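The Dreter 201 Under-Sink Leak Alarm and Shutoff 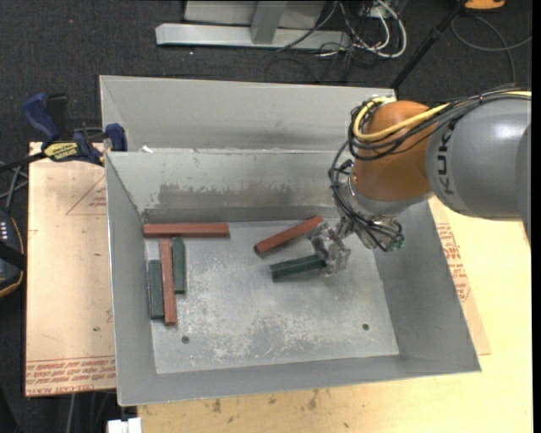
I've been selling plumbing parts out of the same storefront for a long time, and the question I get more than any other is "what would you put in your own house?" Well, I put this one in mine. Two of them, if you count the one behind the washing machine (my wife counts it, she can hear it chirp from the den when the battery gets low).

The Dreter 201 is a small valve with a motor on top and a flat sensor pad on a wire. You screw the valve onto the cold water stop under your sink, lay the pad on the cabinet floor, and go on with your life. When the pad gets wet, the alarm goes off and the valve closes. No app, no account, no password to forget! I know some folks love getting alerts on their phone, and if you're one of them, have a look at the Royer model on our leak detection page. I sell plenty of those too. I just got tired of helping people reset their Wi-Fi over the phone.

What comes in the box

Valve body with motor, 3/8 inch compression in and out
Sensor pad with 8 feet of wire
Mounting clip and two screws
Four AA batteries (yes, they really are in there)
A fold-out instruction sheet with decent drawings

You'll need an adjustable wrench, a towel and a flashlight. I'd also pick up a new braided supply line while you're at it. If the one you have has been on there since you moved in, it doesn't owe you anything.

Putting it in

Shut off the stop valve, open the faucet and let it run out. Take the supply line off the stop, thread the Dreter on in its place, then hook the supply line to the top of the Dreter. Hand tight and then a quarter turn with the wrench. Please don't crank on it. I've replaced more split compression nuts from overtightening than I care to remember, and a couple of those were mine.

Put the pad at the lowest spot in the cabinet. Cabinet floors are almost never level, so I pour a spoonful of water in and see where it goes. Usually it heads for a back corner. Wipe that up before you set the pad down, or you'll get to hear the alarm sooner than you wanted!

Test it with a damp paper towel on the pad. You should hear the motor turn and the faucet should quit. Dry the pad, hold the button until the light goes green, and it opens back up.

Will it fit my sink?

Most kitchen and bathroom sinks, yes. Toilets, sometimes. The toilet stop is often so close to the wall that the motor won't clear, so measure first (you want a good hand's width of open space beside the stop). If you have an old stop with a 1/2 inch outlet you'll need the Grinska adapter, and I keep those on the shelf by the register. Hot side works fine too, but then you need a second unit, one valve for each line. A single unit on the cold line won't do a thing about a leak on the hot line, and I'd rather you hear that from me now.

It also won't catch a leak it can't feel. Water running down inside the wall or dripping behind the cabinet never gets to the pad.

Batteries and upkeep

Dreter rates the motor at 4000 open and close cycles, and I can't picture any house getting near that. I change my batteries every December when I do the smoke alarms, whether they need it or not. Run the valve closed and open a few times a year so mineral buildup doesn't get a grip on it. We have hard water here and I've seen ordinary stops freeze up solid from sitting. Wipe the pad with plain vinegar if it gets that white crust on it.

From a customer

"Dishwasher hose let go while we were at my sister's. Came home to a loud beeping and a puddle the size of a dinner plate. Bought two more the next morning." Hazem Badawi

Ordering

In stock at the counter and ready to ship, usually the same day if you order before lunch. Property managers and builders, call me about case pricing. The Atament brass version (same size, heavier body, longer wait) is special order only right now and I don't have a firm date on the next batch.

Returns are fine as long as the threads haven't had tape or dope on them. You don't need either one on a compression fitting anyway, so leave the tape in the drawer.

Page updated November 26, 2021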